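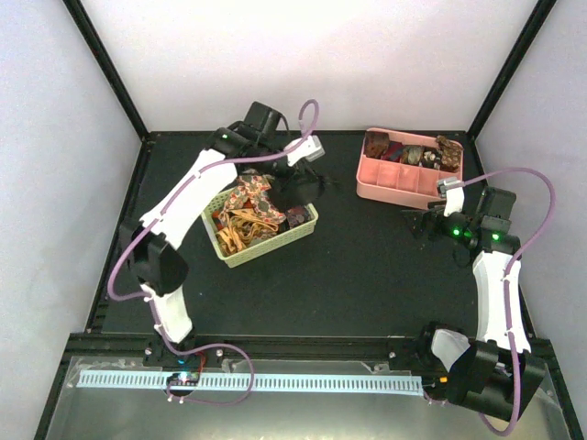 Section 3: Showing the Arms a Sorting Task by Remote Control

August
By Gisela Huenchumán, Kekley setup guide

By now your two follower arms are bolted to the rail and powered up, and you're probably itching to move something. Good! We'll start with a job everybody on our bench learns on, which is taking small fabric pieces out of a basket and laying them in a divided tray. It sounds like nothing at all, and then you try it with a pair of jaws and find that cloth has opinions.

Before you begin

Put the basket toward the left arm and the tray toward the right, both well inside the walls. Use soft things of different sizes (scarves, hair ties, ribbon, scraps from the sewing box). A tangle is fine, and I'd even encourage one, as long as you can pull a piece free yourself with two fingers.

CAUTION: Check the cable loops before every session. Each one needs enough slack for the wrist to reach the far wall, but it should never hang where the jaws can close on it.

Recording a demonstration

1. Rest both leader handles in their cradles and start Dzene on the control computer. Wait until both arms show as connected.

2. Lift the handles slowly. The followers will catch up with your hands, and if you start with a big sweep they'll catch up with a big sweep too.

3. Bring the left gripper over the basket and stop there for a breath. Press the pedal to start recording.

4. Lower the jaws onto one piece near the top, close gently, and lift straight up. If a second piece comes along for the ride, set them both down and try again. Keep recording while you do this, as the robot can learn from a tidy recovery.

5. Carry the piece across to the right gripper and hand it over. Let the right jaws close fully before you open the left.

6. Place the piece in any open compartment, back away, and press the pedal again to save.

Note: A run may last up to 2,000 frames. Longer ones are split in 2, and the halves are a nuisance to join later, so move at an easy pace without dawdling.

Note: Plan on 400 saved runs for a first training set. Take a break whenever your wrists ask for one, and shuffle the basket between runs.

CAUTION: Keep your free hand outside the walls while the handles are live. To reach in, press Hold first.

Comments

Renato Zapata: Step 5 saved me. I was opening the left jaws far too early and dropping every ribbon.

Nikola Walczak: Does the pedal from the older Manasetti kit work with this?

Gisela Huenchumán: It does, Nikola, but you'll need to pick it by hand in the Dzene input menu.

Sanne De Graaf: Thin cord still slips out on me. Any tips?

Uriel Daza: Sanne, grab it where it crosses itself, so you get 3 or more strands in the jaws. Works for me most of the time.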